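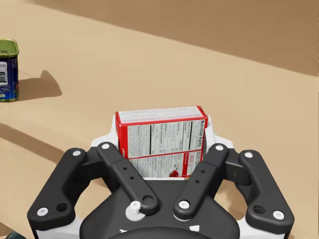
Ilgın Türkmen would want to see the contact settings before paying for any simulated pick-and-place package, and asked that the question be put to the vendor in those words. It was the first one put to Nevzat Uçar, who leads development of Jandora at Gadolero.

"They're in a text file," Uçar said. "Friction, stiffness, damping, the solver step. All of it can be edited, and the defaults are the values we ship our own results with. If you change them you get a different checksum on the scene, so two groups can tell whether they ran the same thing."

July
By Eylül Erdem

Jandora is a package of simulated handling tasks for two-arm robots, sold by the seat. The current release covers grocery items on a table and on an open-front shelf unit. Arms, grippers, furniture and goods come as one scene, with views from the wrists and a view looking toward the shelf. A seat costs 285 a month, billed yearly, and includes the recorded demonstrations. Dilek Kurtuluş, who handles licensing, joined the call for the parts concerning price.

Uçar was asked why the shelf task took most of a year when the table task was finished in a season.

"The table is forgiving," he said. "You come down from above, you close, you lift. On a shelf there's a board over the item and a panel behind it. The gripper we model has outer links that swing out as it opens, so the width you have to clear is the width of the links, and people plan for the width of the fingertips. Our early planner did that too. It hit the side panel constantly."

The collision geometry for the linkage was redone as a result. Each link now has its own collision body. In the previous release the whole hand was a single convex hull, which ran faster and refused a good many approaches that a real hand could make. Uçar put the cost of the change at some 5 percent of simulation speed on the office workstation. He did not have a number for other hardware. 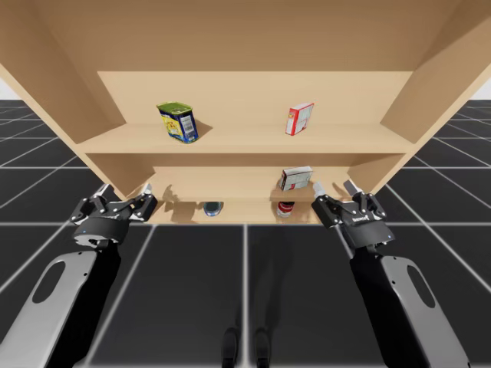
The lower boards are where most purchasers have their trouble. An item set back under an upper board can be reached from the front only, at a shallow angle, and the wrist has to stay low for the whole approach. Jandora offers a difficulty setting that moves goods toward the back panel in fixed increments. Uçar recommends leaving it at the first increment until the success rate on the upper board is stable.

"We had a customer start at the deepest setting and report that the product was broken," he said. "I looked at the logs. The arm was doing what the policy told it. The policy had never seen a low approach."

The demonstrations supplied with a seat were recorded by teleoperation at Gadolero's office in Başaran. There are 2000 of them, split between table and shelf. Both arms are logged throughout, including when only one is moving. İlker Bayram, who recorded a large share, was asked whether the idle arm was worth the disk space.

"Yes. The idle arm is where the bad habits show," Bayram said. "If I park it in front of the shelf, the other one has to go around it. You want that in the data, or you want it removed on purpose. If it isn't logged you can't do either."

He was less satisfied with his own early sessions. Several contain a long pause before the release, when he was checking a second view to see whether the item was over the board. Those pauses have been left in and tagged. A filter in the loader drops them.

Türkmen's second point concerned the goods. Cartons and cans are easy shapes, and a set made only of those would flatter any gripper. Uçar agreed in part.

"They're rigid. We don't have bags, we don't have anything that sags," he said. "But a carton isn't free. Take it by the wide faces or by the narrow ones and you have two different placements later on. If you grip it so that your fingers end up between the box and the board, you can't set it down. You have to choose the grasp for the place. We score that."

Scoring is by stage: reach, grasp, lift, carry, place, release. A run which fails at release keeps the credit for everything before it. A carton that ends up on the right board but on its side is passed by default, and there is a switch that fails it. Kurtuluş said most requests for support in the spring concerned that switch.

The textures on the goods are printed-label scans, with small type that goes soft at the resolution of the wrist views. Uçar said this was a memory decision. A higher-resolution set can be downloaded by seat holders and does not change the physics.

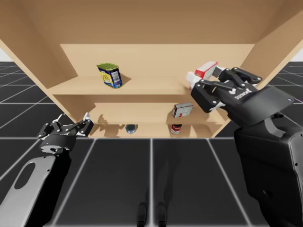
Evaluation and limits

The evaluation suite has 288 starting layouts. They are fixed and numbered, and the seeds are published to seat holders. Training layouts are drawn separately. Minon, the evaluation runner bundled with Jandora, plays the suite without a display and writes one row per run, with the stage reached and the first unintended contact.

Asked how far the results carry over to hardware, Uçar declined to give a figure.

"We see the same ordering. If policy A beats policy B in Minon, it has beaten it on our bench arms as well, so far. The gap between them doesn't carry over. I wouldn't quote a percentage from simulation to anyone buying a robot."

He listed the known faults without being pressed. Thin cartons can creep in the fingers during a long carry at the default solver step; halving the step removes the creep and roughly doubles the run time. Low round cans placed near the front of a board sometimes register a placement before they have settled. Shadows are computed from one light arrangement only, and a policy trained on the wrist views may be relying on them. A lighting randomizer is in testing.

Bayram would like the wrist view moved. It looks along the hand from behind, and the linkage takes up a good part of it during the last few inches of an approach. Uçar's answer was that the mounting matches the bench arms and will stay where it is, though the scene file accepts additional views. 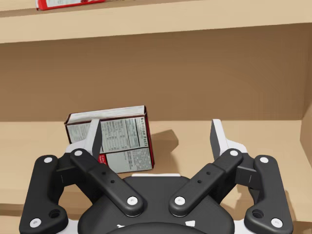 Wrist view in Jandora: approach to a carton on the lower shelf.

On price, Kurtuluş confirmed that university groups pay the same rate and may share a seat within one lab. The demonstrations stay with the customer if the seat lapses. Minon does not, and neither do the layout seeds.

Türkmen, told of the checksum, asked whether it also covered the mesh files. It does not at present. Uçar said it should, and that he would look at it for the next release.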